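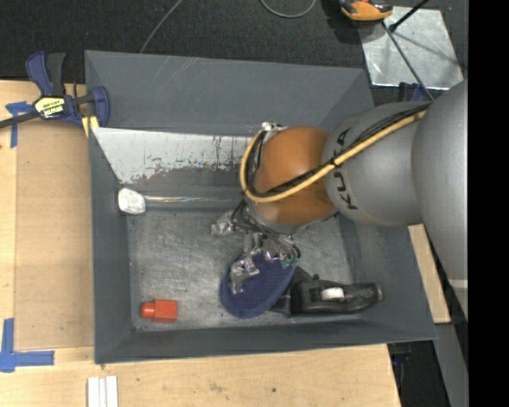

The Firwood gauge

The river gauge at Firwood was a painted board bolted to the second pier of the road bridge, and Botond Kocsis read it at seven every morning. He wrote the level in a bound ledger, in centimeters, with the air temperature in the next column and the wind in the one after that. Copies went to the district office in Hiltonitz at the end of each month.

The district also had an electronic sensor, installed upstream at the Balogh weir. It reported every quarter of an hour. The two records were supposed to agree after a fixed correction for the slope of the river, and for most of nine years they had.

The letter from Hiltonitz was dated Thursday, September 2, 2021. It said that the Firwood readings had drifted low against the sensor since spring, and that the difference now stood at 7 centimeters. It asked the observer to confirm his method. It was signed by a department.

Kocsis read it twice at the kitchen table. Then he took the ledger down and went back through the summer. On days of steady flow he worked out the difference himself, using the monthly sheets the office sent in return. April was off by two. June was off by four. The error grew evenly, which ruled out a misreading. A man who misreads a board does so in both directions.

He checked the bolts with a wrench. They were tight. He borrowed a level from the Plimis road depot and ran a line from the brass mark on the abutment to the top of the board. He did it three times, closing the loop each time back at the brass. The board had not moved.

That left the river or the sensor. He wrote to Hiltonitz, enclosed the leveling notes, and suggested they inspect the weir. The reply took three weeks. The sensor had been calibrated in March, it said, and was within tolerance.

He noted the date of calibration. It was the same month the drift began.

In November he walked up to Balogh, a distance he had not covered on foot since his wife's illness. The path was soft and he kept to the field side. Behind the weir, gravel had built up in a long bar that reached the sensor housing. The water backed up behind it and stood higher than it should have. Each rise in the river would have added a little more stone. The instrument was measuring the pool correctly. The pool was wrong.

He paced the bar and got 73 steps. He drew it in the back of the ledger with a north arrow and a scale, and marked the housing with a cross.

On the way home it began to rain. He thought about the letter he would write, and then about Ilona, who used to read the figures back to him while he copied them out, and who caught his sevens when they looked like ones. Since April he had been checking the copies alone. When the first letter came he had assumed the fault was there.

The level at Firwood the next morning was 100. He wrote it down, crossed the stroke on nothing, as there were no sevens in it, and filled in the temperature and the wind.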